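首页 教程 工具与材料 桌面整理 问答 关于本站

怎样铺一张白底灰点的工作台面

作者：Oddur Sveinbjörnsson
更新：2024年2月16日

白底带灰色小点的台面适合做手工、裁小块布料和摆放零件。点排成规则的方格，物件放上去，歪没歪一眼就能看出来。缺点也明显：白色容易显脏，红色、深色的毛绒料子在上面蹭几下，纤维就会留在表面，时间长了台面会发灰。下面写的是我自己铺台面、用台面、清理台面的做法，用的是Parnier的点阵台面膜，别的牌子步骤差不多。

一、需要准备的东西

点阵台面膜一卷，宽度要比桌面多出一截。
刮板一块，边上包一层软布。
美工刀和长钢尺。
中性清洁剂，我用Drevora的，兑水后使用。
粘毛滚筒，软毛刷。
灰色防滑垫一块，表面带小凸点的那种，Hviid和Ballach都有卖。
1000号和2000号砂纸各一张，桌板边缘有毛刺时用。

二、处理桌板

先把旧膜揭掉。揭的时候贴着桌面往后拉，不要往上提，往上提容易把胶留在板上。残胶用温水浸湿的布盖一会儿，软了再用刮板推掉。

边缘摸一遍，有毛刺的地方先用1000号砂纸顺着边打，再用2000号收一遍。打完的粉末用湿布擦两次，等桌板完全干透再贴膜。板上留一粒灰，膜面就会鼓起一个小包，白色的膜在侧光下看得特别清楚。

三、贴膜

1. 把膜展开，点面朝上，平放半天，让卷曲的部分自己松下来。
2. 以桌子的长边为准，让一排灰点和桌边平行。用钢尺在两端各量一次，距离一样再往下做。
3. 从短边揭开底纸，一次只揭30毫米左右宽的一条，压住，刮平，再揭下一条。
4. 刮板从中间往两边走，力气要匀。遇到气泡往最近的边上赶，赶不出去的用针尖扎一个小孔。
5. 四边多出来的膜留到最后再裁。钢尺压稳，一刀到底，刀片钝了就换。

贴完放一夜，第二天再摆东西。

四、毛绒料子怎么放

颜色重、表面起绒的料子，头一次上白台面之前先做一次掉色测试。拿一块湿白布，在料子不显眼的角上按一会儿，白布上有颜色就先单独洗。没有颜色的，也要抖一抖浮毛。

砖红、暗粉、枣红这几种颜色我用得最多，摸着软，表面有细细的颗粒感，放在白底上很好辨认，掉下来的绒也同样好辨认。两块颜色接近的料子并排放时，中间留一条缝，哪块起毛、哪块掉色，收拾时心里有数。料子拿起来时尽量直着提，不要在台面上拖。

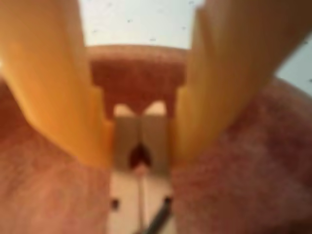

五、垫子的位置

有点分量的东西不要直接压在膜上，底下垫一块灰色防滑垫。我习惯把垫子放在台面靠自己这一侧的中间，往前伸手的范围就都是可以用的点阵区。垫子的一条边对齐一排灰点，以后挪动过了，照着点就能放回原处。

便宜的垫子边缘常常裁得不太齐，对线时看大体方向就行，别拿着钢尺去较真。有凸点的那一面朝上还是朝下，看放什么：底座光滑的，凸点朝上抓得牢；底座本身有橡胶脚的，朝下也可以。垫子每周掀起来一次，凸点之间和垫子底下都会积灰，用软毛刷刷掉，再用湿布擦台面。

线也要顺一下。电线、细绳一类的东西横在台面上，粘毛滚筒没法走直线，最后总会剩下几块没滚到的地方。能沿着物件往下走的就让它往下走，从靠近自己的一边出台面。
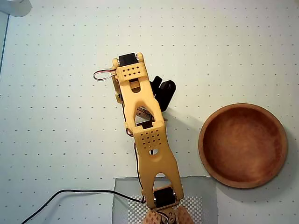

灰点本身是印在膜里的，正常擦不会掉，但是酒精和去胶剂会让它慢慢变淡，我上一张膜靠左手的那一块就是这样擦坏的。日常只用兑了水的中性清洁剂，喷在布上，不要直接喷在台面上，免得水从接缝处渗进去。

六、日常清理的顺序

先干后湿。先用粘毛滚筒把绒毛滚一遍，顺着点的方向，一行一行来，再用软毛刷把边角扫出来，最后用湿布。反过来做，绒毛沾了水会结成小团，贴在膜上更难弄。

红色料子留下的淡粉色印子，用布蘸一点温的皂液，盖着等几分钟，轻轻擦。一次擦不掉就再来一次，不要换成硬海绵。海绵会把膜面磨出细纹，以后那一块特别容易吃灰。

划痕没有什么好办法。浅的可以不管，深的裁一小块新膜补上，补的时候让灰点和周围对齐，裁口放在两排点的中间，看上去不太明显。余料记得留一段，卷着存放，不要对折。

换膜的时间看使用情况，我这张每天用，最多能撑2年。

读者评论

小满的缝纫角：请问桌子是圆角的怎么裁？我按直角裁完，角上翘起来一点。

Oddur Sveinbjörnsson：圆角先留宽一点，用吹风机低档吹软了往下按，凉了以后再沿着边裁。已经翘起来的话，吹软了再压一次试试。

木头先生：砂纸那步我跳过去了，结果边上一圈都鼓了，只好重贴。建议大家别省。

hong_88：羊毛毡掉毛太厉害，滚筒滚半天。后来我先把毡片放在盒子里抖，再拿上台面，少了很多。

灯下：凸点垫子能水洗吗？

Oddur Sveinbjörnsson：我的可以，冷水冲，平放晾干。晾透了再放回去，潮着放会在膜上留印子。

上一篇 下一篇 返回教程列表

联系我们 | 版权所有，转载请注明出处 | 返回顶部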